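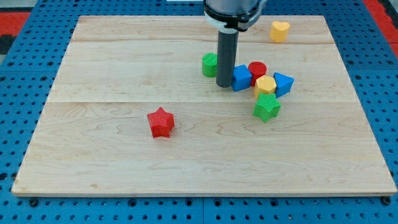

9th August
By our crafts correspondent

The woman behind Plollow makes tea the way she makes everything else, slowly and with a good deal of talking, and by the time the mugs are on the windowsill we have already covered her grandmother's button tin, the price of maple and the reason she will never again paint anything orange. She trained as a furniture maker and spent years on staircases before she turned to blocks. Children's blocks, mostly, though she says that the people who pick them up first at fairs are nearly always the grown-ups.

"They come over for the children, and then the children wander off to look at the ducks or whatever it is, and the dad is still standing there with a cylinder in his hand," she says. "I love that. I never say anything, I just let him get on with it."

Plollow has been going for 13 years, all of them in the same unit at Frandsen Yard, up a flight of stairs that she describes as the worst she has ever seen (and she has seen plenty). The blocks are plastic, which surprises people who have heard about the staircases. It surprised her too. She began in beech, and the beech ones were handsome, but they slid about and they showed every dent, and after one long winter of sanding she started to wonder what would happen if the surface itself did some of the work.

"It's the knurling," she says, and runs a thumbnail down the side of a block so that I can hear it — a small zipping noise, very pleasing. "You get it on the handles of old tools, so you can turn them with oily hands. And I thought, well, a toddler's hands are just the same, only it's banana. So now every face has that fine texture on it. We tried it coarser and it was like holding a cheese grater. We tried it finer and you may as well not have bothered. It took ages to get it right, I was a misery to live with."

The colours came more easily. She wanted a green that looked like a proper green and a blue that you could tell from it by lamplight, and she brought samples home and looked at them in the kitchen in the evening, with the big light off. Each colour had to be happy beside the others, she says, and also happy on wood, as the blocks are meant to be used on a board.

And so to the board, which I had been told she would want to talk about, and she does. It's called the Dodik, after a word her son made up for anything flat, and it's maple, pale and rather lovely, with the seams left showing where the pieces meet.

"People ask me whether the joins are a fault! I had a man send one back. I wrote him a very nice letter, two pages, all about how wood moves and why you'd want to build a board up out of bands, and he wrote back and asked for it again. I could fill the seams and hide them, but then you'd lose something. Children use them, you know. They'll put all the cubes on one side of a line and everything round on the other, and you haven't told them to do that. They've found a fence."

The grain is her other weakness. She goes through the timber herself at the merchant's, a patient firm called Skutero who have learned to put the kettle on, and looks for the tan swirls that other customers leave behind. Straight grain is what you want for a stair tread. For a board that someone is going to lie on their tummy and stare at, she would sooner have a bit of weather in it.

I ask about the blue table, as visitors always do. It has holes all over it in neat rows, and bolting a board down to it is a simple matter, which she says has changed her life more than any other single purchase.

"I used to clamp things. You'd get everything just so, and then you'd lean on it, and off it went. Now it's a bolt near this corner and a bolt near that one and the board stays where I've put it. And the blue is cheerful, isn't it? I'd have bought it in grey if that was all they had, but I'm glad I didn't have to. The only trouble is crumbs. I'm not allowed biscuits over it any more."

July was busy. A chain of nurseries ordered 2000 blocks in one go, and there was a bad fortnight when the sitting room at home was stacked with boxes and the cat had to be fished out of one of them. She has taken on four people to help with packing and would like to keep them all through the winter if the orders allow. Bigger premises have been mentioned. She isn't keen, terrible stairs and all.

What she would like to do next is a very small set, cubes and cylinders and little else, with a board that fits on a hospital bed table. A nurse wrote to her about it in the spring and the letter is still pinned up by the sink. She has made the first board already and thinks it's too thick.

"I'll have another go at it once the nurseries are sorted," she says, collecting up the mugs. "Do mind the third step on your way down. It tips."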